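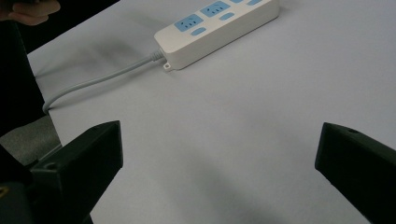
One reader of the November edition of these notes wrote that the section on power strips was too short, and asked why a course on workroom practice should give a full session to the fixed wiring and only half a page to the strip on the table. The comment was fair. The section has been rewritten and now forms a handout of its own.

Drarnstead Technical Institute
Clukside Campus, Revwood Building, Room 307
Workroom Practice, Unit 2: The Power Strip on the Bench
Revised 04/01/2026

Purpose of the handout

These notes support the second taught unit of the course and should be read before the practical session. They cover the choice, placing, loading and inspection of a power strip used on a table or bench. Fixed wiring, wall sockets and protective devices are dealt with elsewhere in the course and are mentioned only where the strip depends on them.

Students are not required to open, repair or modify a strip at any stage of this unit. A damaged strip is withdrawn and handed to the technician.

1. Terms used

Housing: the outer case of the strip.

Socket panel: the part of the upper face into which a plug is fitted. On many strips the panel is set slightly below the surface of the housing, and on some it is moulded in a different colour so that the sockets can be found quickly.

Control: a button or switch placed next to a socket. Arrangements vary between makers. Students should read the marking or the instruction leaflet before assuming what a given control does, and should never treat a control as a substitute for removing the plug.

Cord: the flexible cable that brings the supply to the strip.

Strain relief: the sleeve or collar at the point where the cord enters the housing. It spreads the bend over a greater length of cord and keeps a pull on the cord from being passed to the connections inside. Ribbed sleeves are common.

Mounting tab: a small lug on the housing, with a hole through it, by which a strip can be fixed to a surface. Not all strips have one.

2. Placing the strip

The position of a strip is decided by two things: where the cord has to go and where the work has to be done. Begin with the cord. It should leave the strip in a gentle curve, reach the edge of the table by a short route and drop from there without crossing a walkway. A cord that turns sharply at the strain relief will fail there sooner than anywhere else.

The strip itself should be set back from the area in which hands and tools are moving, but near enough that every plug can be reached without leaning across the work. It need not be parallel with the edge of the table. A diagonal position is quite acceptable where it gives the cord an easier path. 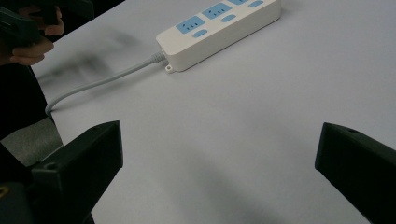 Figure 2. Strip placed at an angle; cord led off the left-hand side of the table.

Note that the mounting tab lies at the same end of the housing as the cord. Where a strip of this pattern is to be fixed down, leave enough clear space for the strain relief and the first part of the cord. A screw should not be driven through a tab until the technician has confirmed that the surface is suitable. Staples, nails and wire ties must not be used on a cord in any circumstances.

The following positions are not permitted in Revwood workrooms:

on the floor beneath a chair or in the path of one;
beside a sink, or below a shelf on which liquids are kept;
under paper, cloth or packing material;
hanging from the table by its cord;
plugged into another strip.

The last of these accounts for more entries in the workroom log than all the others together, and students should expect to be asked about it during the practical session.

3. Which plug goes where

The shape of a socket varies from one country to another, and some panels are made to accept more than one pattern of plug. The fact that a plug can be pushed into a socket does not show that the combination is a proper one. Earthed equipment must be used with a socket that makes the earth connection. If the plug does not make this plain, the question goes to the technician before the equipment is switched on.

Travel adaptors are not to be used in the workroom. Equipment brought from home is to be presented for inspection in the usual way.

Large plugs and plug-top power supplies should be fitted first and placed so that they do not cover a neighbouring socket or its control. If this cannot be done, use a strip with wider spacing. Forcing two plugs together puts a sideways load on both.

4. Loading

Every strip is marked with the greatest load it may carry. This figure applies to the strip as a whole. A strip does not become able to carry more by having more sockets.

To check a load, write down the rating of each item that may be in use at the same time, in watts, and add the figures together. Compare the total with the marking on the strip, and also with the limit of the wall socket and of the plug on the cord. The lowest of the three governs.

Worked case. A student's list for one table comes to 3,227 watts. The desk lamp and the monitor together account for 200 watts of this, and nearly all the remainder is due to a hot-air tool and a kettle. Taking the lamp and the monitor off the strip would make very little difference. The kettle does not belong in the workroom at all, and the hot-air tool should have a wall socket to itself. Once both have been taken off the strip, the list should be added up again and the new total recorded.

Items that heat, and items with large motors, should be looked at first in any such list.

5. The surface below

A strip should rest flat on a firm, clean surface. Where a loose board has been laid over a table top to protect it, check that the board cannot slide and that the cord passes over its edge without being pinched between the board and the table. A pale surface has the practical advantage that a cut or a scorch mark on the cord is more easily noticed, although a light grey cord on a light top can itself be overlooked. 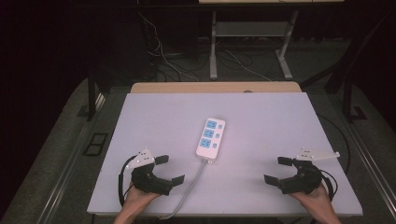 6. Inspection before use

Carry out the inspection with the cord unplugged from the wall.

Look along the full length of the cord, including the part that hangs below the table. Turn the strip over and look at the underside. Check that the housing is closed along every seam, that no socket panel has moved or darkened, and that each control moves freely and returns as it should. Hold the strain relief and confirm that it is seated firmly in the housing; do not pull the cord to test it.

Enter the result on the sheet kept by the door of Room 307. A strip with any fault is labelled, taken off the table and passed to the technician the same day.

7. Preparation for the practical session

Read sections 2 and 4 again. Bring a written load list for one table, either at home or on campus, with the rating of each item copied from its own label. Students taking the Carré option should list the equipment for that option separately.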